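October 5, 2020

Baskets! I've been wanting to write about baskets since May, and I finally have two that I love, so you're all going to hear about it.

They're white plastic, with those little rectangular holes all over the sides and a proper handle slot you can get your fingers through. I paid 6 dollars for the pair. I had been eyeing a big fancy set from Hukent for ages (gorgeous, I admit it), but Chathurika Talukder talked me into trying the plain kind first and oh, she was so right. They wipe clean, they're light, and you can see what's in them without pulling everything out!

The rule I've settled on is one basket for things coming in and one for things that have been dealt with. Small stuff goes in a pouch first. I'm a huge pouch person. The gray fabric one is my current favorite, and it lies nice and flat at the bottom so there's still space on top.

Two baskets on the table, pouch in one of them:
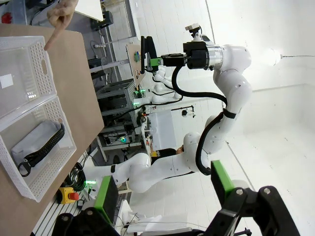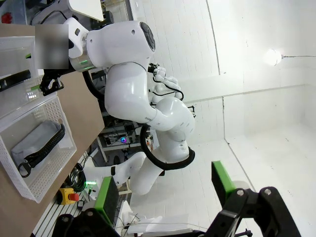
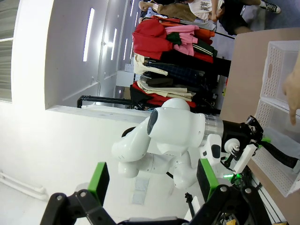 Before this I was using shoe boxes, and I had so many that the lids had their own box. Chargers, hair ties, receipts, a sewing kit I'd bought twice. It took me one whole evening with the radio on to go through it all, and I loved every minute (well, the receipts were a slog). I kept the sewing kit with the good scissors and passed the other one to Tayla Ashby, who has been hemming everything in sight lately.

Next up is clothes. I have a rail that's packed end to end and I keep folding shirts over the top of things, which is no way to treat a shirt. I want to sort it by color, reds first, and see if I can keep it that way for a month. Tayla swears by sorting by sleeve length instead, and I'm open to being convinced!

If you have a favorite pouch, please tell me where you got it. I'd like one more, something with a zipper that doesn't stick, maybe in green.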